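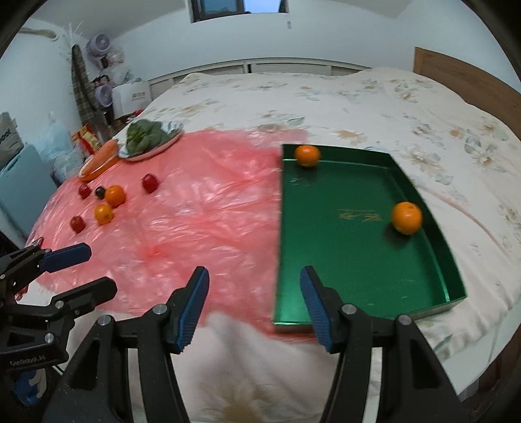

Figure 1. Bedroom site, fruit sorting task: hand-held grippers with blue ribbed finger pads at the green tray, two oranges placed.

Progress report, work package 2: finger pad and wrist camera comparison
Reporting period ending April
Prepared for Sisero by the Fonditz manipulation group

Status

Collection with the hand-held grippers is on schedule. The period closed with 3767 recorded episodes, of which 1343 come from home sites and the remainder from the bench at Prerkidon. Home episodes use soft surfaces such as beds and sofas, as agreed at the last review.

Pad comparison

Two pad types were tested on round produce: ribbed and smooth. Each was used for 749 grasps on the bench with the same fruit set. The ribbed pad slipped less on apples and plums. On oranges the difference was within the spread between operators. Smooth pads remain available for flat items, where ribs leave gaps at the contact edge.

Thin plastic sheeting is still a problem for both. When the fingertips close low, the sheet is picked up together with the fruit and the episode has to be discarded. Operators now approach from a steeper angle – this has reduced discards but lengthened the average grasp.

Camera and tracking

Wide-angle views give enough fixed background for tracking in furnished rooms. Glossy tray walls produce false features at close range. A mask for the tray area was added to the Tóth controller build and applied to 843 episodes. Reprocessing of the rest is pending.

Open items

Pad wear has not been measured. The clock offset between left and right grippers drifts during long sessions and is corrected by hand.

Next period

Finish reprocessing, start the pad wear test, and repeat the leafy vegetable task with both pad types. No change to budget is requested.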